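Ticket 2595: Seletow gripper vs. Cundatov gripper, thin flat objects
Status: open
Opened: Wednesday, February 6, 2019

The Seletow sales sheet says these fingers pick up "any flat household item." I have my doubts. Test object is the small whiteboard, laid flat, left gripper only, same approach path for both brands.

Cundatov: 19 good picks out of 30.
Seletow: 2 out of 30. Most misses are the lower finger riding up onto the board instead of getting under the border. I reran the wrist calibration before the second batch and it made no difference that I could see. 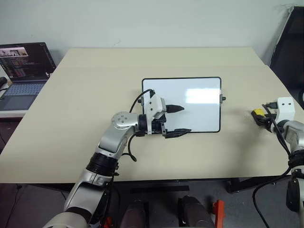 Birthe Bech: did you try it with the force limit lowered? Hauksdóttir had the same complaint in October and theirs was a controller setting. I wouldn't blame the fingers yet.

Tried it. Same result, only slower. The Moltmont controller also reports "grasp OK" on picks that came up with nothing, so I don't trust its log either and scored every run by eye.

Next: swap the finger pads between brands and repeat with the glare on the board blocked, in case the wrist camera is being fooled. Not expecting much. Leaving this open until Seletow sends their own test data.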